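Plaso moves to three-colour cup sets for canteen trial
March 26, 2023

Plaso has replaced the single-colour tumblers in its Cordier canteen trial with a set of three: pink, lime green and light blue. All are plastic, open-topped and tapered toward the base. Colour denotes the serving station only and carries no volume marking.

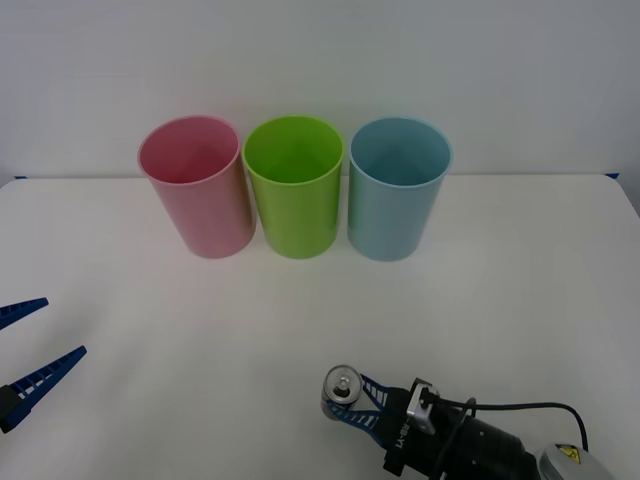
Vaida Zariņš asked whether the pale blue would still be told apart from the old white stock once the dishwasher had dulled it. Plaso's reply was that the white tumblers will be withdrawn before the sets go out.

The first order is for 2000 cups, moulded by Skalska. Wall thickness is 2 mm. Unit mass must not exceed 147 g, and the rated fill is 135 mL below the previous model, a change requested by the canteen operator to limit spillage on trays. Canned drinks will continue to be sold alongside the cups at the cold counter.

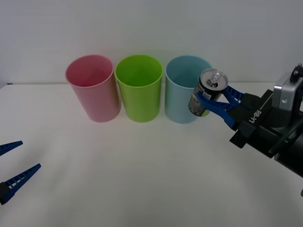
Stations will be labelled in matching colours. Staff are to set the cups upright in rows, pink at the left, then green, then blue, and return strays to the correct row at close. Stacking is permitted in storage but not at the counter.
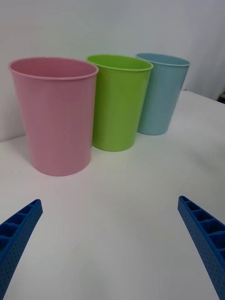

Washing and collection remain with Dusta under the existing contract. Cups with cracked or deformed rims go in the grey recycling tub and are replaced from reserve stock. The trial runs until October.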